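**Geneck-Stiftung legt Bericht zur Lage in der Pufferzone von Wukham vor**

Brilau, 2024-07-18

Die Geneck-Stiftung für Konfliktforschung hat in Brilau ihren Bericht über die Pufferzone in der Provinz Wukham veröffentlicht. Er befasst sich mit der Verwaltung der Dörfer entlang der Waffenstillstandslinie, mit dem Grenzverkehr und mit der Frage, welche Behörden dort nach Auslaufen der Übergangsregelung im Oktober zuständig sein werden. Grundlage sind 300 Gespräche mit Bewohnern, Ortsvorstehern, Händlern und Angehörigen der örtlichen Polizei.

Die Pufferzone ist 10 Kilometer breit und verläuft südlich der Kreisstadt Thaweesak. Schwere Waffen sind in ihr untersagt. Die Zentralregierung und die Regionalverwaltung von Wukham hatten sich auf diese Regelung verständigt, nachdem die Kämpfe um die Verbindungsstraße nach Thaweesak zum Stillstand gekommen waren. Eine politische Vereinbarung über den Status der Provinz wurde damals ausdrücklich vertagt. Beide Seiten beanspruchen seither die Zuständigkeit für Schulen, Meldewesen und Steuern.

**Doppelte Verwaltung im Alltag**

Nach den Erkenntnissen der Stiftung arbeiten in den meisten Dörfern der Zone zwei Verwaltungen nebeneinander. Wer ein Kind anmeldet, ein Feld überschreibt oder einen Laden eröffnet, lässt sich die Unterlagen in der Regel von beiden Stellen ausstellen. Die Gebühren fallen dann ebenfalls doppelt an. Mehrere Befragte gaben an, bei Kontrollen je nach Posten das eine oder das andere Papier vorzuzeigen.

Besonders schwierig ist die Lage bei Grundbucheinträgen. Die Regionalverwaltung erkennt Eintragungen der Zentralbehörden aus der Zeit nach dem Waffenstillstand nicht an. Die Zentralregierung verfährt umgekehrt genauso. Familien, die in ihre Dörfer zurückgekehrt sind, können ihre Häuser deshalb weder verkaufen noch beleihen. Der Bericht rechnet damit, dass etwa 2000 Haushalte von ungeklärten Eigentumsverhältnissen betroffen sind. Diese Zahl beruht auf einer Hochrechnung aus den Angaben der Ortsvorsteher. Ein amtliches Verzeichnis, das beide Seiten gelten lassen, gibt es nicht.

Die Schulen der Zone werden unterschiedlich geführt. Im Westen gilt überwiegend der Lehrplan der Zentralregierung, im Osten der regionale. In einigen Orten an der Straße nach Thaweesak richtet sich der Unterricht nach dem jeweiligen Dienstherrn der Lehrkraft. Abschlüsse aus dem Osten der Zone werden an den Hochschulen außerhalb von Wukham bislang nur nach Einzelfallprüfung angenommen.

**Handel über die Linie hält an**

Der Warenverkehr zwischen Wukham und den übrigen Landesteilen ist trotz der politischen Spannungen nicht abgerissen. Für Lastwagen sind zwei Übergänge geöffnet, einer an der alten Zuckerfabrik, einer an der Flussbrücke unterhalb von Thaweesak. Transportiert werden vor allem Getreide, Bauholz, Zement und Treibstoff. An beiden Übergängen werden Abgaben erhoben. Über ihre Höhe machten die befragten Fuhrunternehmer voneinander abweichende Angaben, auch für gleiche Ladungen.
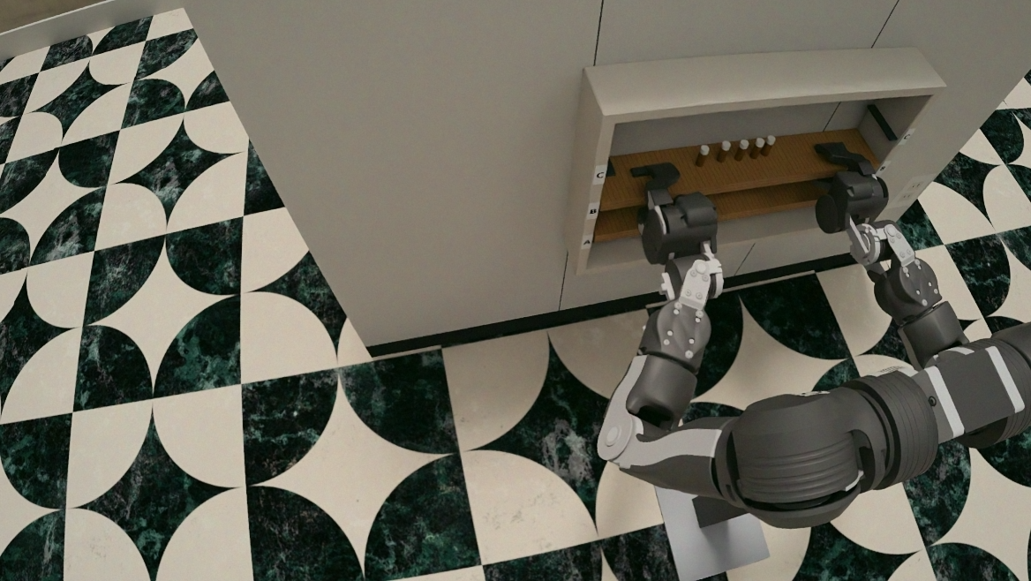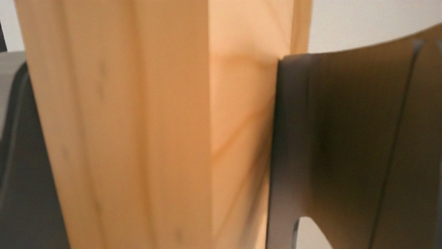
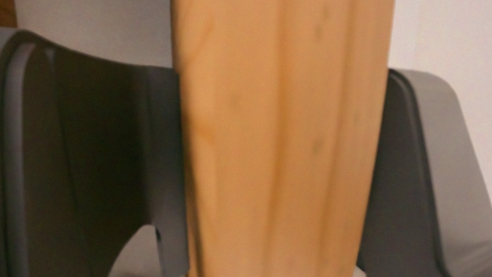

Die Einnahmen aus den Abgaben fließen auf der nördlichen Seite an die Regionalverwaltung, auf der südlichen an den Zoll der Zentralregierung. Eine Abrechnung ist von keiner der beiden Stellen veröffentlicht worden. Die Stiftung empfiehlt, die Tarife auszuhängen und Quittungen nach einem gemeinsamen Muster auszustellen. Entsprechende Entwürfe lagen nach Angaben beider Seiten bereits vor, wurden bei den letzten Gesprächen auf Arbeitsebene aber nicht behandelt.

Für Fußgänger und Personenwagen gelten eigene Regeln. Bewohner der Zone dürfen die Linie bei Tageslicht mit einem Passierschein überqueren, der von den Ortsvorstehern ausgegeben wird. Kranke und Begleitpersonen können auch nachts passieren, sofern das Krankenhaus in Thaweesak die Aufnahme bestätigt hat. In der Praxis hängt die Durchfahrt nach Aussage der Befragten stark davon ab, wer am Posten Dienst hat.

**Sicherheitslage überwiegend ruhig**

Die Stiftung beschreibt die Sicherheitslage in der Zone als überwiegend ruhig, im Osten als angespannt. Dort kommt es vor allem nach der Ernte zu Auseinandersetzungen um Wasserrechte und Weideflächen, in die auch bewaffnete Gruppen ohne klare Unterstellung eingreifen. Die örtliche Polizei ist für solche Fälle schlecht ausgestattet. Ihre Angehörigen erhalten den Sold teils aus dem Haushalt der Provinz, teils von der Zentralregierung und sind damit zwei Befehlsketten verpflichtet.

Minen und Blindgänger bleiben entlang der früheren Stellungen ein Problem. Die Räumung ist in Ortsnähe weit vorangekommen, auf den Feldern dagegen kaum begonnen. Landwirte bestellen nach eigenen Angaben auch Flächen, die noch nicht freigegeben sind. Der Bericht enthält eine Karte mit den Abschnitten, für die keine der beteiligten Stellen einen Räumplan vorlegen konnte.

**Auslaufen der Regelung im Oktober**

Die geltende Übergangsregelung endet im Oktober. Sie verlängert sich nicht von selbst. Kommt keine neue Vereinbarung zustande, entfällt die Grundlage für die Passierscheine, für den Betrieb der Übergänge und für das Verbot schwerer Waffen. Beide Seiten haben erklärt, an der Waffenruhe festhalten zu wollen. Die Regionalverwaltung macht eine Verlängerung davon abhängig, dass der Status von Wukham auf die Tagesordnung gesetzt wird. Die Zentralregierung lehnt Statusgespräche vor einer Wiedereingliederung der regionalen Sicherheitskräfte ab.

Die Geneck-Stiftung rät dazu, die technischen Fragen von der Statusfrage zu trennen und zunächst eine befristete Anschlussregelung zu treffen. Der Bericht nennt dafür folgende Punkte:

- gegenseitige Anerkennung von Geburts-, Heirats- und Sterbeurkunden
- ein gemeinsames Register für Grundstücke in der Pufferzone, zunächst ohne Entscheidung über strittige Fälle
- einheitliche Tarife und Quittungen an den Übergängen
- Fortgeltung der bereits ausgegebenen Passierscheine
- eine feste Verbindungsstelle in Thaweesak, die bei Zwischenfällen rund um die Uhr erreichbar ist

Zur künftigen Stellung der Provinz nimmt die Stiftung nicht Stellung. Der Bericht gibt die Positionen beider Seiten in einem eigenen Kapitel wieder. Auch die in Thaweesak diskutierten Modelle einer begrenzten Selbstverwaltung werden dort dargestellt, darunter ein Vorschlag örtlicher Gemeinderäte, der Bildung und Wasserwirtschaft an die Provinz übertragen und Außenhandel sowie Verteidigung beim Zentralstaat belassen würde.

**Zur Methode**

Die Gespräche wurden in den Dörfern der Zone sowie in Thaweesak geführt. Die Angaben der Befragten sind anonymisiert. Zu einigen Siedlungen im Osten erhielt die Stiftung keinen Zugang, die Aussagen zu diesem Abschnitt stützen sich auf Gespräche mit Bewohnern, die sich in Thaweesak aufhielten. Beide Verwaltungen hatten Gelegenheit, den Entwurf zu kommentieren. Ihre Anmerkungen sind im Anhang abgedruckt.

**Bezug und Rückfragen**

Der Bericht kann bei der Pressestelle der Geneck-Stiftung in Brilau kostenlos angefordert werden, gedruckt oder als Datei. Die Karten sind mit Quellenangabe zum Abdruck frei. Redaktionen, die Hintergrundgespräche führen möchten, wenden sich ebenfalls an die Pressestelle.

**Über die Geneck-Stiftung**

Die Geneck-Stiftung für Konfliktforschung mit Sitz in Brilau untersucht Waffenstillstände, Übergangsverwaltungen und Rückkehr nach bewaffneten Konflikten. Sie finanziert sich aus den Erträgen des Stiftungsvermögens und aus Spenden. Aufträge von Konfliktparteien nimmt sie nicht an.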